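Sarkcombe Toy Library

Sarkcombe Toy Library is a lending service for families with young children in the Mornville district. It lends toys, pushchairs, travel cots and other baby equipment, and takes in used items that households no longer need. The collection holds 1470 items, of which 140 are large pieces such as high chairs and stair gates.

History

The library began as a swap table at a parent and toddler group. Members brought outgrown clothes and took home a bigger size. Toys soon outnumbered clothes, and the group moved to a former draper's shop in Anghel Street, built in 1870. The shop has a level entrance and a back room used for cleaning and repairs.
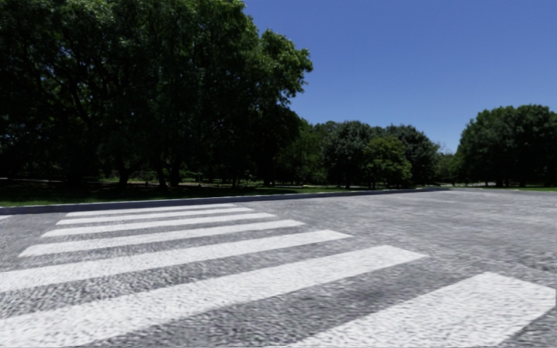

Lending

Families pay a yearly fee and may keep up to 11 items at a time. Toys are lent for three weeks and equipment for three months. Jigsaws are weighed on return to check for missing pieces - a method taken from the Drerkisora toy library, with which Sarkcombe shares a catalogue.

Donations

Used goods are accepted in the mornings, except in June, when stock is counted. Car seats, cot mattresses and soft toys without a safety label are refused. Clothes are not lent but sold by the bag, and the money goes towards spare parts and batteries.

See also

Toy library
Clothes swap
Baby equipment hire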